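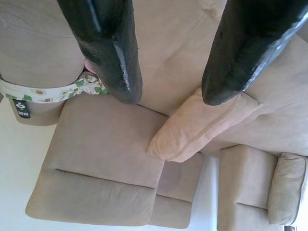
Living Room Care, Unit 8: Upholstered Seating

3 November 2022
Seren Watkins, Household Services Program, Celley College

Purpose of the unit

This unit covers the daily reset of a fabric sofa in a shared or private living room. It follows the unit on hard floors and assumes that students have completed the practical on vacuum attachments. Leather, cane and slipcovered seating are treated separately in the spring term.

By the end of the session students should be able to clear a sofa of personal articles, inspect and groom a napped fabric, set adjustable backs and loose cushions in order, and complete the room record. The wet treatment of stains is outside the unit. A student who finds a stain during a placement reports it and leaves it alone.

Terms used in this handout

Sectional: a sofa built in joined parts, often including a chaise. The parts may shift against one another in use, and the joints should be checked for gaps.

Chaise: the long seat on which the legs may be stretched out. It collects more body oil and more crumbs than the other seats and is usually the first area to show wear.

Bolster: a long, padded cushion, either loose or fixed. In some designs it serves as an armrest. Students should establish whether it is fixed before attempting to lift it.

Nap: the raised surface of a brushed fabric. Microsuede and similar cloths show a lighter or darker tone according to the direction in which the nap lies. A change of tone is therefore not evidence of soiling.

Piping: the covered cord sewn along a cushion edge. It is the part of a throw pillow most easily damaged by a stiff brush.

Part 1. Clearing personal articles

Clearing is done before any brushing or vacuuming. The student stands at the front of the sofa, looks over the whole of it, and identifies every article that does not belong to the furniture. Articles are then lifted one at a time. They are never swept together or gathered up inside a blanket, as small objects are readily lost or broken in this way.

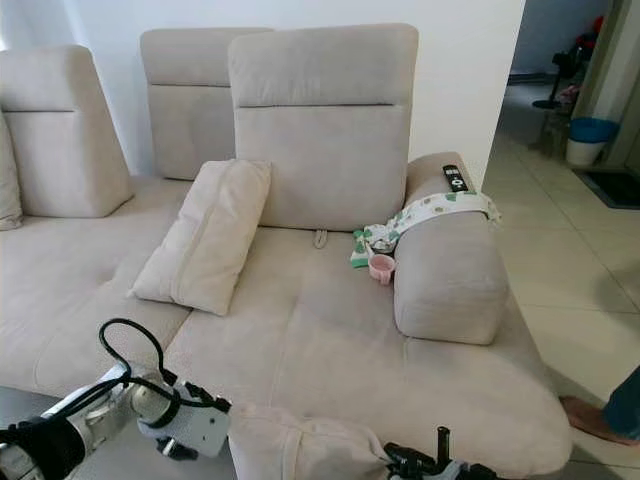
Each article is assigned to one of the following classes before it is moved.

Kitchen articles. Cups, glasses, plates and spoons go to the kitchen. A cup is to be treated as full until the student has looked into it. It is carried upright, by itself, and is removed before any cloth or throw near it is disturbed.

Textiles. Blankets, towels, garments and loose cloths are opened out over the seat and checked for articles caught inside. Clean textiles are folded. Those of uncertain condition are placed in the laundry area and entered on the record. Students may not decide on behalf of a resident that a garment is to be washed.

Controls and electronics. Remote controls, chargers and telephones stay in the room. The resident's usual place for them is noted at the first visit and used at every visit after that. Where no place has been agreed, the item goes on the nearest side table, with the buttons facing up.

Packaged goods. Any opened or unopened packet is set aside on a tray and offered to the resident. It is not discarded without instruction.

The order of removal within a crowded area deserves particular attention. Where a textile overlaps a breakable article, the student steadies the breakable article with one hand and draws the textile back with the other, without pulling it sideways.
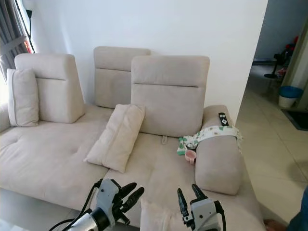
Figure 1. Sectional sofa with remote control on the armrest, patterned cloth over the bolster, and small pink cup on the seat.

Exercise 1. Working in pairs, write out the order in which you would remove the articles in Figure 1, and assign each to its class. State which article you would touch first. Pairs will compare answers with the bench next to them before the discussion.

Part 2. Inspection and grooming

With the seats clear, the student runs a flat hand along each seam at the back of the seat. Coins, pens and hairpins are common finds. Rings, watches and keys should be removed from the student's own hands and belt before this step. The hand is not to be pushed into any gap beside a reclining mechanism. A narrow vacuum tool is used there instead.

Loose debris is taken up with the upholstery attachment at low suction, working from the top of the backs down to the front edge of the seat. The nap is then brushed in one direction with the soft brush supplied in the Tovby kit. Long, overlapping strokes give an even tone. Circular brushing leaves marks that catch the light and is a frequent cause of lost points in the practical.

Shallow dimples and creases in a seat cushion are normal in a sofa that is in use. They are smoothed by hand, from the center outward. A cushion that does not recover after smoothing is entered on the record as "compressed," without further comment on its age or quality.

Part 3. Adjustable backs and loose cushions

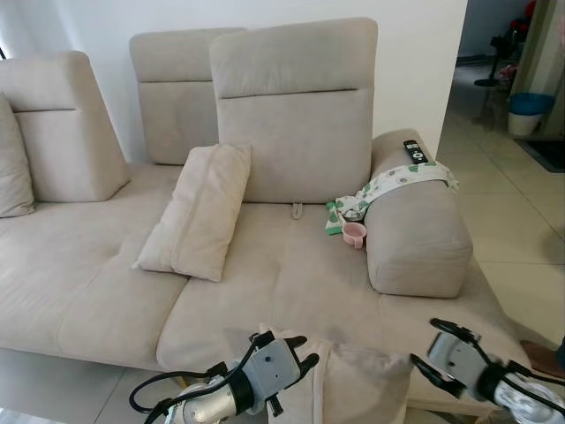 Adjustable backs are to be left in matching positions unless the resident has asked otherwise. They are moved by hand, slowly, with one palm behind the panel and one on its front face. No back should be forced; a mechanism that resists is reported. The student compares the angles from directly in front of the sofa. In the arrangement shown, the left back leans forward over the seat while the right one stands upright, and the two would need to be brought into line before the room could be signed off. The fabric loop at the foot of the right back should be left hanging free and must not be tucked into the seam or trapped under a cushion.

Throw pillows are shaken outdoors where possible, then returned to the seat with the piped edges straight. At Celley the standard placement is upright against the back, one pillow to each end of the sofa. The Buenaventura residence, where second-year placements are held, prefers pillows laid flat. Students follow the practice of the house in which they are working.

Part 4. The room record

The record is completed in the room. It lists the articles moved, where each was placed, and any stain, tear or fault observed. Entries are short and factual. Sheets go to Brynhildur Østergaard in the placements office by the end of the working day.

Assessment

The practical takes place in the Skestska Room. Students work in groups of 2. A written account of 300 words, describing the reset of one sofa from first inspection to completed record, is due at the following session. Accounts submitted without a room record attached will be returned unmarked.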